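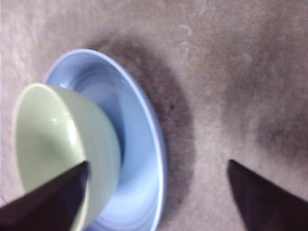
**Crawling on a celadon over stoneware, cone 6 electric**

**kilnlog_55** · March 22, 2021

Switched clay bodies in January, from Golham white to Golham buff. Same celadon, same schedule, same kiln. The glaze now pulls back from the inside corner where the wall meets the foot, leaving bare patches. Flat areas are fine. Bisque is cone 04, glaze is dipped for 3 seconds, one coat. Specific gravity is 1.48. Top of the glaze firing is a ten minute hold, then natural cooling.

Is this the clay or the glaze?

---

**trimtool**

Probably application. Glaze collects in an inside corner and goes on thicker there. It shrinks as it dries, cracks, and the cracks open up in the melt. Look at the raw glaze under a lamp before you load. If you see hairlines in the corner, that is your answer.

---

**drirkik_pottery**

Disagree that it's application. OP changed one variable and it was the clay. If the buff body is more porous at 04, the same dip leaves a thicker coat. Weigh a test tile before and after dipping, one of each body. We went through this at Drirkik with two buff bodies and ended up bisquing a cone hotter.

---

**trimtool**

> If the buff body is more porous at 04, the same dip leaves a thicker coat.

A thicker coat is an application problem. Shorten the dip.

---

**drirkik_pottery**

You can't shorten a 3 second dip by much and still get even coverage on a deep form. Thin the bucket or change the bisque.

---

**ashpit**

What's in the recipe? If there is a lot of raw kaolin, calcine part of it. Mine had 26 percent EPK and crawled on everything with a corner. I swapped half for calcined, corrected for the loss on ignition, and have fired 80 pieces since with one reject.

---

**kilnlog_55**

Kaolin is 22 percent, all raw. Also 2 percent bentonite. I did check under a lamp this morning and there are hairlines on two of the buff test cups. None on the white.

---

**trimtool**

Hairlines. There you go.

---

**ashpit**

Drop the bentonite too. With 22 percent kaolin you don't need it for suspension, and it adds to the shrinkage.

---

**slowcool**

Check for dust. Buff bodies with grog leave more of it after sanding the foot. Rinse the bisque, leave it overnight, then glaze. I would do this before touching the recipe.

---

**drirkik_pottery**

Dust would show up at random, on walls as well. This is corners only.

---

**slowcool**

Dust settles in corners.

---

**kilnlog_55**

Plan for the next load, all on the buff body:

- cups A: rinsed, no other change
- cups B: bisque at 03
- cups C: half the kaolin calcined, no bentonite

Weights before and after dipping for each. Kiln is the old Trollberg, so cones on every shelf. Will post results.

---

**ashpit**

C changes two things at once. Split it.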